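In defence of the staff locker

Our office is getting rid of its lockers. The building managers wrote to all tenants in May to say that the metal cabinets on the second floor would be replaced by what they call open personal storage, meaning a wall of cubbyholes with a fabric box in each one. We were invited to comment. I sent in two paragraphs and got an automatic reply, so I am setting out the longer version here.

I have had a locker of some sort at every job since I was nineteen. The first was at a bakery, where you kept your outdoor shoes in it and a clean apron on the hook. The worst was at a swimming pool, where the doors had rusted at the bottom and you had to lift them with your knee to get them shut. None of them was nice to look at. All of them did the job, which was to give you a bit of space at work that locked.

The case against lockers is mostly about looks. Kaj Vestergaard, who drew up the plan for our floor, calls them cold and says they make a workplace feel like a changing room. He is right that a row of steel doors is not cosy. He also says that people use them badly, and he is right about that too. When ours were last cleared out there were umbrellas, a box of tiles, several single gloves and a lunch that had been in there since before the summer. Half the keys had gone home in coat pockets and never come back.

But these are complaints about how lockers are looked after. A cubbyhole will fill up with single gloves just as fast, and everyone will have to look at them.

What I care about is the lock. Most of us come in by bus or by bicycle and carry the whole day with us: gym things, medicine, a present for someone, the shopping for dinner. I don't think my colleagues are thieves. I also don't want to spend the afternoon half thinking about my bag. A key on a hook or a fob in my pocket puts an end to that thought, and a fabric box does not, however good the fabric is.

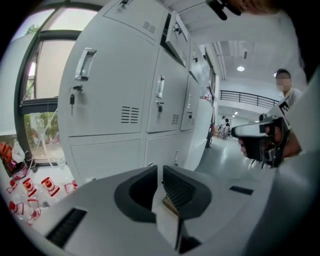 Steel also lasts. I asked Elínborg Hauksdóttir, who ran the stores at my last workplace, how old the lockers there were, and she said they had come second-hand from a school in 2000 and had needed nothing since but new locks and one coat of paint. The fabric boxes in the brochure we were sent, a range called Gridero, are guaranteed for two years. I would not expect them to look good for even that long once wet coats start going into them.

Then there is air. A decent metal locker has louvres in the door, and it is a detail that people who have never put damp trainers away tend to overlook. The smell goes out slowly and the trainers dry. Closed cupboards with smooth fronts are smarter, but I have used those as well (a set called Vallska, very handsome, soft-closing doors) and by the winter they smelled like a tent.

I would accept some changes. Lockers do not need to be as tall as they usually are, because the top row is no use to short people and ends up hanging open with nothing in it. Nor do we need one each. There are 169 people on the list for our floor and on a normal day about 60 of them are in. A day locker that you empty before going home would suit most of us, with a smaller number kept back for those who are here all week. Spare keys should be kept at reception, and there should be a charge of 10 pounds for losing one. I say that as someone who has lost two.

A coat of colour would answer some of Kaj's objection. So would moving the row away from the kitchen door, where the corner of the cabinet catches everyone on the hip — I have had the bruise — and putting a bench in front so that you can sit down to change your shoes. None of this is expensive next to ripping everything out.

The managers say that the old cabinets will be recycled, and I am glad of that, but they are not broken. The doors open and shut. The locks turn. If the decision has been made already then I would ask for one thing, that a single row be kept at the far end by the bicycle entrance, for anyone who wants to go on using it. I will put my name down for a middle one.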